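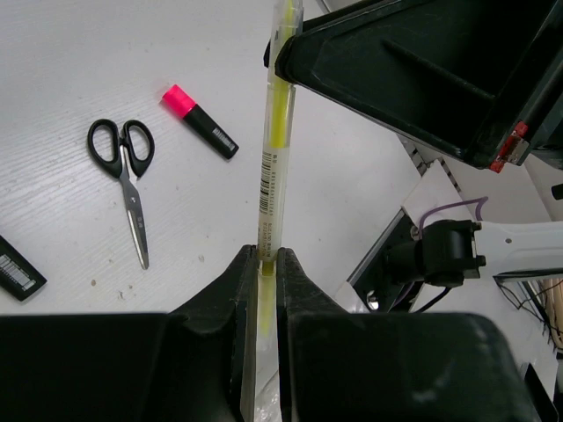 添付1：黄色の蛍光ペン（半透明軸、バーコードラベル付き）

件名：Re: [hozon-ml] 蛍光ペンで線が引かれた資料の受け入れと複写について
日付：2023-12-09

Stullwood 資料室の整理担当です。先日の投稿について、当室の運用を書きます。長くなるので、引用は該当箇所だけ残しました。

> 寄贈された技術報告書の中に、蛍光ペンの線引きがかなり含まれています。
> 除去は考えていませんが、次の点について他館の扱いを知りたいです。
> (1) 線引きのある資料を受け入れ時に区別しているか
> (2) 白黒で複写すると線の部分が黒くつぶれる件の対処
> (3) 隣のページへの色移りを防ぐために何か挟んでいるか
> 当方の対象は8月に届いた分で、まだ目録を取っていません。

(1) について

区別しています。ただし目録の注記に書くのは「書き込みあり（蛍光）」までで、色や範囲は書きません。以前は色も書いていましたが、退色が進むと注記と現物が合わなくなり、照合のたびに手が止まるのでやめました。特に桃色と橙色の線は、入力時と数年後の見た目が違うことがよくあります。黄色は紙自体の黄変と紛れて、線があるのかないのか判断しにくくなります。

旧蔵者の書き込みに資料的な価値がある場合は別扱いです。この場合は線引きのあるページ番号を別紙に控え、受入番号を付けて封筒に入れ、本体と同じ箱に収めています。別紙は鉛筆書きです。

件数の参考として、当室が Zonine 文庫を受け入れたときの数字を挙げます。総数 3,717 冊のうち、蛍光ペンの線引きがあったのは 349 冊でした。全ページをめくったわけではなく、目次、序文、各章の冒頭を開いて確認した結果なので、実際にはもう少し多いはずです。本文の途中にだけ線がある本は、この方法では拾えません。

(2) について

つぶれるかどうかは、線の色と機械の読み取り光源の組み合わせで変わります。当室の経験では、黄色は白黒でもほとんど出ません。緑と青は灰色の帯になり、文字の細いところが欠けます。桃色は機械によって結果が分かれ、古い複写機ほど濃く出る傾向がありました。

対処は次の順で試しています。

1. 白黒二値をやめ、グレースケールで読む。
2. それでも帯が残るときはカラーで読み、線の色に近いチャンネルだけを取り出して白黒に変換する。桃色の線なら赤、緑の線なら緑のチャンネル。
3. 変換後に濃度の下限を少し上げる。上げすぎると鉛筆の書き込みが消えるので、鉛筆書きのあるページでは行わない。

保存用のデータはカラーのまま残し、上の処理は閲覧用の複製にだけ掛けています。変換の条件はファイルごとに記録するのが理想ですが、当室では資料単位で一行書くだけです。

二色の線が重なっている箇所は、どのチャンネルを取っても片方が残ります。ここは諦めてカラーのまま提供しています。閲覧者から苦情が来たことはありません。

青焼きと感熱紙は話が別です。感熱紙では、線の下の印字が薄くなっている例がありました。インクの溶剤が発色層に影響したものと考えていますが、分析はしていません。該当するものは順番を待たずに先に読み取ることを勧めます。

(3) について

全ページに挟むことはしていません。冊子が厚くなって背に負担がかかるためです。色移りが実際に見つかった箇所にだけ、無酸の薄い中性紙を一枚入れています。一冊につき6枚を上限とし、それを超える場合は箱を分けて平置きにします。

色移りは、線を引いた直後に閉じたことによるものと、湿った環境で後から起きたものとがあるようです。前者なら跡は線とほぼ左右対称の位置に残り、輪郭もはっきりしています。後者は輪郭がぼやけ、紙の裏側まで抜けていることがあります。後者が多い場合は、紙を挟むより先に保管場所の湿度を疑ったほうがよいと思います。Dagdag 分室の書庫から移した箱がこれで、除湿機を入れてから新しい滲みは確認していません。元の状態の記録が粗いので、断言は避けます。

光については、閲覧中の照明よりも、返却後に窓際の台へ仮置きする時間のほうが問題でした。台の位置を変え、上に布を掛けるようにしています。

補足

試験片を作っておくと便利です。同じ紙に手持ちの蛍光ペンで線を引き、半分を黒い紙で覆って書庫の棚に置いておくだけのものです。Zasutgate 倉庫と当室の二か所に同じ組を置き、年に2回見ています。紙の端にはペンの色と線を引いた日付を鉛筆で書きます。製品の品番も控えておくべきでしたが、最初の組では書き漏らし、比較に使えなくなりました。軸にラベルのあるペンなら、ラベルの表記を先に写してから引くのが確実です。

なお、除去を試みた記録は当室にはありません。漂白剤やレモン汁を使う方法が一般向けの記事に出ていますが、紙への影響を考えると、受け入れ資料に使う理由がありません。

質問への回答は以上です。逆に一点伺いたいのですが、未整理分の技術報告書はホチキス留めのままでしょうか。錆が出ている場合、読み取りの前に外すか後に外すかで作業の順序が変わります。当室は先に外していますが、ページ順の取り違えが何度か起きており、他館の手順があれば教えてください。

チャンネル抽出の設定値は、希望があれば次の投稿に本文で貼ります。このメーリングリストは表計算ファイルの添付が通らないようです。

--
Stullwood 資料室 整理担当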